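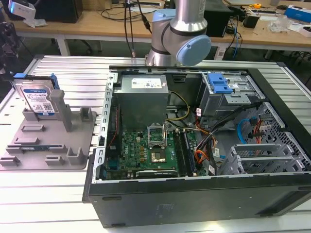
Photo credit: Pirihi

Fladico Rigid Heddle Looms: Frequently Asked Questions

I've never woven anything in my life. Can I start with a Fladico?

Yes, please do! Plenty of our customers had only ever knitted or crocheted before they warped their first loom, and if you already have a shelf of leftover yarn you're further along than you think. Start with a plain scarf in two colors, weave it a little too wide or a little too narrow (everybody does), and enjoy it. The second one will look much better.

Which width should I get?

The Prustari is our small loom, with 11 inches of weaving width, and it's lovely for scarves, table runners and anything you'd like to do with your feet up on the couch. If you're dreaming of shawls or dish towels, go for the wider Flodix. You can always weave a narrow piece on a wide loom, but there's no stretching it the other way.

What kind of yarn works best for the warp?

Give it a good tug between your hands. If it drifts apart, save it for the weft. A smooth wool or cotton with a firm twist is what we'd reach for first, and fuzzy mohair is one to leave until you're feeling brave - it clings to itself every time you change sheds.
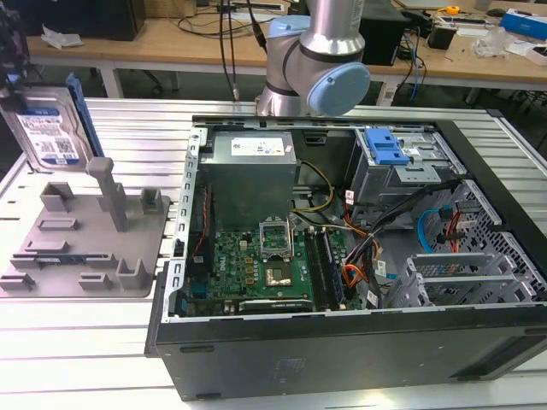

How much yarn will I need?

A simple scarf on the Prustari usually takes 200 yards for the warp and a bit less for the weft, though that changes with how thick your yarn is and how firmly you beat. Our cotton cones hold 700 yards, so you'll have plenty left over for a matching something. Always wind a little extra, as the knots and the fringe eat up more than you'd expect.

My edges keep pulling in. What am I doing wrong?

Probably nothing terrible. Lay your weft across the shed at a slant, like a little hill, before you beat it down, and don't snug it too tightly around the last warp thread.

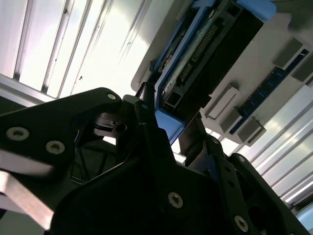
Do I need any tools to put the loom together?

Both looms arrive flat, and you'll want a clear table and a cup of something warm while you work. The wooden pegs push in by hand. The brackets for the stand go on with round-headed screws that have a hex socket, the same general style as the silver ones on the black plate in the photo, so a regular hex key is what you need, and we tuck one in the box. Tighten everything halfway first, check that the loom sits level, and then go round again.

Can I order a spare heddle?

Of course. Just tell us which loom you have and which yarn you like to use, and we'll help you pick the right one.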